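The paper bag has had a good run. Walk down the main street of almost any town with a few clothing stores and a bakery, and most of the people carrying something are carrying it in brown paper. Ten years ago it would have been thin plastic. The switch happened quickly, helped along by local bans and bag fees, and most shoppers took it as a plain improvement.

Tainá Queiroz is less sure. She runs Mimgate, a small housewares store in Caldeira, and she has bought paper bags by the case since the day she opened. "People hand me back a plastic bag like it's a dirty diaper," she says. "Then they take a paper one, carry it to the car and throw it out at home."

Making a paper bag takes a lot of water and a lot of energy, and paper weighs far more than the thin plastic it replaced, so it takes more trucks to move. Those costs are spread over the number of times the bag gets used. A bag that makes one trip from the store to the kitchen is a poor deal. One that makes several trips starts to look better, and one that ends up lining the recycling bin at least saves another bag.

On the other side of the scale is what happens when a bag gets loose. Paper caught in a hedge goes soft in the rain and falls apart. Plastic stays in the hedge, or ends up in a creek. For towns near water, that alone has often been enough to settle the argument.
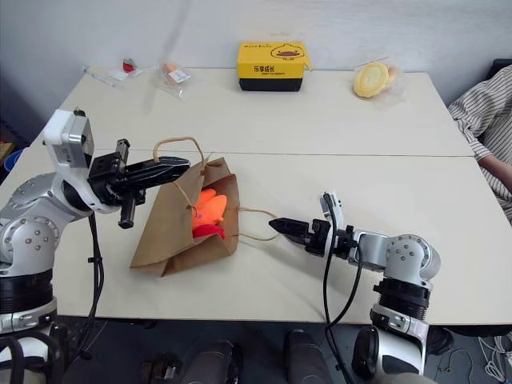 Strength is where most of the design work goes. A grocery sack with no handles is cheap, and it is meant to be held from underneath. Once a bag has handles, the whole load hangs from two small patches of glue. Twisted paper handles, the kind on the brown shopping bag lying on its side here, cost more than flat ones, but many store owners think they are kinder to the fingers. They also give people a reason to keep the bag, and a kept bag is the only kind that pays its way.

Natanael Rezende buys packaging for Stostgate, a group of food shops that went over to paper three years ago. His first order was a mistake. The bags were thin, the bottoms gave out under milk and jars, and cashiers began putting one bag inside another. "We were paying for two bags to do the job of one," he says. He moved to a heavier paper the next season. The price per bag went up and the total bill went down.

The stores also started charging for bags, and Rezende says that made more of a difference than anything printed on the side. Customers who had walked past a rack of cloth totes for years began bringing their own. The cloth ones carry a cost too – cotton is a thirsty crop, and a tote needs to be used many times before it comes out ahead. Most homes already have more of them than they need.

At Mimgate, Queiroz has a simpler system. She keeps a crate by the door where people can leave clean paper bags and take one when they need it. In May she cut her regular order by 200 bags. She still keeps new ones under the counter for gifts, and for anyone buying something heavy. Old bags with soft bottoms go home with her and get torn up for the compost.

She asks each customer the same thing at the register – do you need a bag? – and waits for the answer before she reaches for one. Plenty of them look down at a single wooden spoon or a box of candles and say no.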